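The Small Press and the Public Shelf

A position essay from the editorial office of Kivby Editions, Geltville
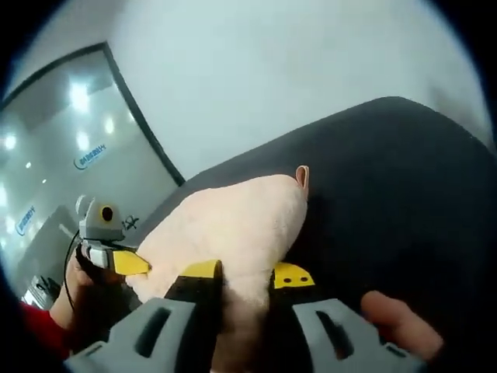
Public libraries in this state have long treated the poetry pamphlet as a problem of storage. It has no spine to carry a label. It slides behind larger books, it tears at the staple, and it is easily carried out of the building by accident. For these reasons many branches decline to purchase pamphlets at all, and those that accept them as gifts tend to place them in a file cabinet that readers must ask to have opened. It is the view of this office that the practice should end, and that pamphlets should be bought, cataloged and shelved on the same terms as any other book of verse.

The pamphlet is the form in which most new poets first appear. A full collection asks a great deal of a publisher, and a press of modest means will seldom take that step with a writer who has no readers yet. A pamphlet of 24 or 30 pages can be edited with care, printed in a small run and sold at readings. When libraries exclude the form, they exclude the early work of nearly every poet they will later be asked to stock. A patron who admires a writer's third book has no means of finding the first.

Our own experience may be of use. Kivby Editions printed 1000 copies of Gureo, a sequence of linked poems set in a river town during a long winter. It remains our largest run. Of these, 386 were sold through bookstores and at events in the first year, which for a pamphlet by an unknown author is a respectable figure. Libraries in the region purchased 2. We do not report this as a complaint against any branch. The librarians with whom we corresponded were courteous and in several cases had read the work with attention. Their purchasing rules did not permit them to order a title without a printed spine, and the rules had been written long before they were hired.

It is sometimes argued that poetry is little borrowed and that shelf space must go where demand is greatest. The argument deserves a serious answer. Circulation figures measure what is borrowed from among the things on offer, and a poetry section made up of anthologies and school texts will attract readers of anthologies and school texts. When the Geltville branch agreed to place a face-out rack of pamphlets beside the returns desk in November, several titles were on loan by the time the display was due to come down, and the rack was allowed to stay. A single branch proves little. It does suggest that the question has not been properly tested elsewhere.

The cost of such a test would be low. Pamphlets are inexpensive, and a clear plastic sleeve with a stiff back solves most of the difficulties of handling. Barcodes may be placed on the sleeve. A damaged copy can be replaced for less than the price of a paperback novel. The greater expense is in cataloging, and here small presses must accept their share of the blame. Too many of us issue pamphlets without a proper number, without a date, and in some cases without the name of the town in which they were printed. A cataloger cannot be expected to supply what the publisher has left out. This office has been at fault in the past. Early copies of Jia, our second illustrated title, gave the name of the illustrator on the cover and omitted it from the title page, so that two libraries recorded the book in different ways and a reader searching for the artist's work would have found it in only one of them.

We therefore propose that presses adopt a common standard for the title page, covering author, illustrator, place, year and number, and that libraries in return remove the requirement for a printed spine from their purchasing rules. Neither change requires new money. The first could be made by any press with its next publication. The second would need the approval of library boards, some of which meet only a few times a year, and we would encourage readers who care about the matter to write to their own board in advance of its next meeting. Letters from borrowers carry more weight in that setting than letters from publishers, who have an evident interest.

There remains the question of illustrated work, where the case for the public shelf is stronger still. A poem may be copied out or read aloud to a friend. Drawings printed alongside it, on paper chosen to suit them, have to be held and looked at, and small runs go out of print quickly. Once the last box is sold, a library copy may be the only one that a new reader in the county will ever have the chance to open.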